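Bathroom automation in serviced lodging

Bathroom automation in serviced lodging is the use of mobile robots for part of the cleaning and resetting of bathrooms in guest houses, serviced flats and small hotels. It covers light work above floor level, such as clearing a vanity top, putting toiletries back in order and moving small items left beside a basin. Heavier work, including scrubbing showers and changing linen, is generally still done by hand.

Background

Housekeeping was slow to take up automation compared with laundries and kitchens. Floor machines were in use in hotel corridors by about 2000, but bathrooms stayed outside their reach. The rooms are small, the surfaces are hard and shiny, and no two guests leave their belongings in the same state. A machine built to do one movement over and over is of little use there.

Interest grew when wheeled robots with two arms became small enough to pass through an ordinary bathroom door. The operator Skarnedar, which lets serviced flats in Tulbridge, began trials in its own buildings one February. Its housekeeping staff were given paid time to train alongside the machines, and the first flats chosen were ones standing between long lets.

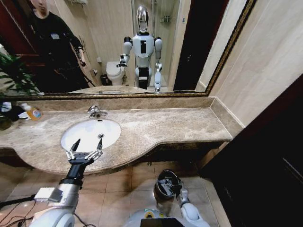
Staff in such trials usually work in pairs, with one person staying near the robot and the other carrying on with the rest of the flat. The person near the robot can stop it at any point. In the Skarnedar trials this duty was called standing by, and it was shared out by rota after complaints that it was dull and hard on the feet. Two cleaners asked to be taken off it altogether and went back to linen.

Handling of small items

Toiletries are among the harder objects for a robot to deal with. Tubes bend when squeezed and roll when put down, and a half-used one behaves differently from a full one. Polished stone adds to the trouble, as reflections can be mistaken for edges. Most robots in this kind of work use a gripper with two fingers, often with a small camera close to it so that the last part of the reach can be guided from near at hand.

Practice tasks are kept simple. An item is picked up, held upright, and set down again in a given spot. Staff lay out the items beforehand and are encouraged to place them badly, in the way guests do.
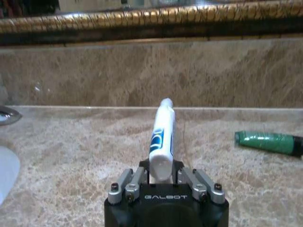 Speed is the main weakness. A trained housekeeper clears a vanity top in well under a minute, often while doing something else with the other hand. At Skarnedar the working allowance for a robot on the same task was set at 30 minutes a flat, including moving in and out of the room, and this was only acceptable where the flat would have been empty anyway. In buildings with same-day arrivals the machines were kept out of use until the afternoon.

Effects on staff

The change most often reported by housekeepers is in the order of the day. Rooms used to be done from start to finish by one person. With a robot on the floor, the work is split into stages, and somebody has to go back and check what has been left. Some staff like the break from leaning over basins. Others say that checking a half-done room takes more thought than cleaning it.

Pay has been a further point of dispute. Housekeepers in many firms are paid by the room, and a room done partly by machine does not fit the scheme. Skarnedar moved to an hourly rate in the buildings where robots were used. Clakari, a contract cleaning firm in the same town, kept the room rate and paid a supplement for standing by instead — a supplement that was raised once, after staff pointed out that it came to less than a missed room.

Guests' belongings raise a separate question. A housekeeper decides many times a day whether a thing has been left behind, thrown away or put somewhere on purpose. Most written rules say that a robot may move an item along the counter but may not put it in a bin, and that lost property must be handled and recorded by a person. Razors, medicines and lighters are normally left for staff. 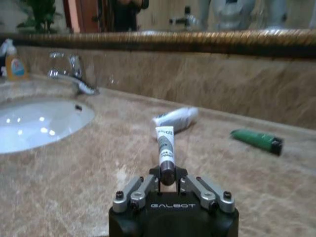 Duyên Tạ has argued that rules of this kind leave the tiring part of the job where it was. In her view the lifting was never what wore people out so much as the deciding, and a cleaner who has to judge every doubtful object in a whole corridor of bathrooms will go home more tired than before. She has called for the checking stage to be counted as skilled work and paid as such.

Training

Courses for housekeeping staff are short and mostly practical. They deal with stopping the machine, keeping cables clear of walkways, wiping down the fingers of the gripper and reporting faults. Vi, a training provider used by both Skarnedar and Clakari, also teaches a session on talking to guests who return early and find a robot in their bathroom. Staff are advised to stop the machine first and explain afterwards.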